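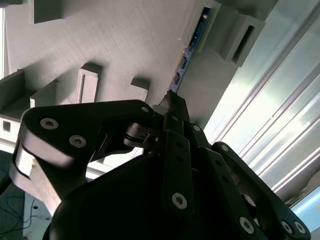
Page 3

**Ticket 2857 – mood scores landing on the wrong night (continued)**
Opened by: Nour Azar, Osmont sleep and mood study
Status: open, workaround in place

**Sat 10 July, morning**

Right, back at it with a coffee. Quick catch-up for whoever picks this up on the support side: we're following people with bipolar disorder at home, they wear a Lesau wristband at night and fill in a short mood diary in Plurby when they wake up. The two get joined up by date so we can see whether a bad night comes before a dip in mood or the other way round. For a handful of people the mood score has slid back by a day, so it looks as though they felt dreadful *before* the bad night. You can see why that bothers me!

You asked me to reinstall the Plurby desktop viewer and pull everything again. Done. Same result. I also tried:

- logging in with the study lead's account in place of mine (no change)
- exporting one person at a time (no change, and very slow)
- turning off "tidy dates" in the export menu (the dates look uglier but they're still wrong)

**Later, same morning**

I think I've got something. All the people with slipped scores are poor sleepers who get up in the small hours and fill in the diary then, because they're awake and may as well. I went through one woman's entries by hand. Anything she saved before 4 in the morning was filed under the day before. Anything after 4 was fine. So is there a cut-off hidden away in Plurby that treats the early hours as still being "yesterday"? It would make sense for a food diary, or steps, but for us it's a menace, because the people most likely to be up at that time are the ones we most want to get right.

I had a look in Settings > Study > Day and there's nothing there except the language and the week start. If it's a switch only your side can see, please could you set it to midnight for our study and leave everybody else's alone.

**After lunch**

Tried the test you suggested with a dummy participant. I saved one entry stamped 03:50 and one stamped 04:10 and exported them straight away. The first came out a day early, the second came out right. I've attached the CSV. So I'm happy the slip is there before the Lesau data comes anywhere near it, and I take back what I said on page 2 about the wristbands. Sorry, wristbands.

There is a second thing, which may be nothing to do with this. The export stops at 400 rows without saying so. I only noticed as the file for our longest-serving participant ended halfway through November, and he was definitely still filling it in at Christmas (he told me so on the phone, at length). If I ask for 300 rows at a time and stitch them together I get the lot. Could we have a warning, at least? A short file looks exactly like someone dropping out, and we report drop-outs.
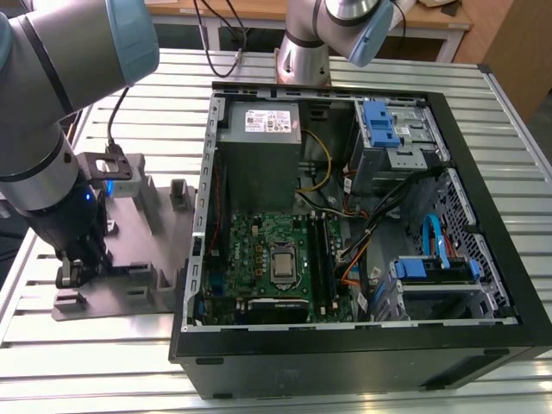
The merge step is the other half of the puzzle, and you asked whether the slowness there might be the same fault. I doubt it. It runs on the old Van Damme desktop in the back office, and it crawls whenever the diary file and a full set of wristband nights are open together – which smells like too little memory to me. Your colleague wanted to know what's fitted, so I'll get our IT person to lay the tower on its side and take the panel off, as in the picture, and then I'm told to look for long black memory slots next to the processor. I can read a label as well as the next person, so if you need what's printed on the power supply too, say so and I'll copy it down in the same go.

**Workaround I'm using for now**

1. Export in blocks of 300 rows.
2. Sort by the "saved at" time, never by the "diary date".
3. Where "saved at" is before 04:00, move the diary date on by one day.
4. Join to the Lesau nights as usual.
5. Keep the untouched export in its own folder.

I've rerun the woman I mentioned and her scores now sit against the nights she says they belong to. I haven't done the others yet. I'd sooner have your answer about the cut-off first, in case it has changed over time and my step 3 is wrong for the older entries.

**Questions still with you**

- Is 04:00 the cut-off for all studies, and has it ever been anything else?
- Does "saved at" use the phone's clock or yours? Some of our people travel.
- If you change it for us, do the old entries move, or only new ones? Please don't move the old ones without telling me!

I'm leaving the ticket open. Email is better than phone for me, I'm in clinic most mornings and the signal's hopeless.

Nour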